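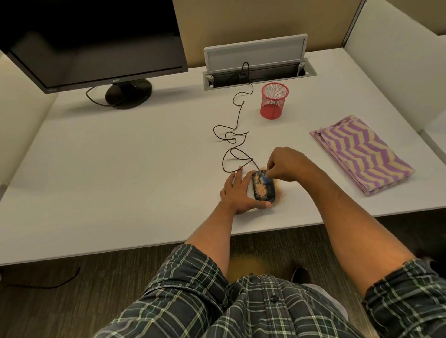
Segmenting Desk-Cleaning Episodes for Policy Training

Plondari Documentation – Data Preparation – Tutorial 3
Last revised January 21, 2026

Purpose

This tutorial explains how to divide a head-view recording of a desk-cleaning task into labeled segments that the Plondari training pipeline can read. It applies to tasks in which one hand steadies an object and the other hand moves a tool across it. Staff who prepare recordings of other tasks should consult the general segmentation guide before proceeding.

Before you begin

You will need read access to the episode store, a current installation of the Plandier annotation tool, and the task sheet for the episode. The task sheet names the object, the tool and the loose material to be removed. Confirm that the recording opens in Plandier and that the timeline displays without gaps. Recordings with gaps must be returned to the intake queue and may not be repaired by annotators.

Step 1. Load the episode

Open Plandier and select Import Episode. Enter the episode number in full. The sample used in this tutorial is episode 952, in which a computer mouse covered in tan granules is cleaned with a small blue tool. Choose the profile named "two-hand, fixed object" and leave the remaining fields at their default values.

Step 2. Assign hand roles

Each hand is given one role per segment. The available roles are Support, Act and Idle. In the sample, the left hand lies across the top of the mouse and is labeled Support. The right hand holds the tool against the upper surface and is labeled Act. A hand that is resting on the object without steadying it should still be labeled Support, as the pipeline does not separate the two cases.

If the hands exchange roles during a recording, close the current segment and open a new one at the first frame in which the new arrangement is complete. Do not label the exchange itself.

Step 3. Mark contact

Move through the timeline and place a contact marker wherever the tool first meets the object, and a release marker wherever it leaves. Contact is judged by eye. Where the fingers hide the tip of the tool, use the Uncertain flag – the planner treats flagged frames as missing data and will not learn a false contact from them.

Gaps between strokes shorter than 45 frames are to be kept within a single segment. Longer gaps are labeled as pauses.

Step 4. Outline the loose material

Select the Material layer and draw one region for granules on the object and a second for granules on the desk. Small drifts beside the object belong to the desk region. Material that has reached the floor is drawn on the Out of Workspace layer, even if the heap is small. This layer is not used for control, but the evaluation script reads it when it calculates how much material has left the work surface.

On a white desktop, the automatic outline is normally reliable. On a dark shell it tends to spread into shadow, and annotators should reduce the fill tolerance by one level at a time until the outline follows the granules.

Step 5. Register obstacles

The motion planner requires a list of everything the arm should avoid. Select Add Obstacle for each item within reach of the work area. For the sample, the list contains the pencil cup, the folded towel, the monitor with its base, and the raised lid of the cable opening. Rigid items receive a box. Cloth items receive a flat outline.

The mouse cable must be entered as a Flexible item attached to the object. If it is entered as an ordinary obstacle, the planner will report a permanent collision and reject every path. Trace the loops loosely; an exact trace offers no benefit.

Step 6. Check and export

Run the Dalgleish checker from the Tools menu. It reports overlapping segments, hands without a role and contact markers without a matching release. All errors must be cleared. Warnings may be accepted with a written note of at least one sentence. The checker permits 3 accepted warnings per episode.

When the check is complete, select Export and choose the Stosell format. The file will appear in the review folder under the episode number.

Common errors

"Tool without owner": The tool was labeled before hand roles were assigned. Return to Step 2.

"Region empty": The Material layer contains an outline with no fill. Delete the outline and draw it again.

"Profile mismatch": The episode was imported under a one-hand profile. The import must be repeated.

Review

Exported files are reviewed by Kirsty Semple before they are released for training. Requests for new profiles should be sent in writing to Savita Jaiswal, Data Preparation, with the task sheet attached.

Next: Tutorial 4, Replaying Segments in the Planner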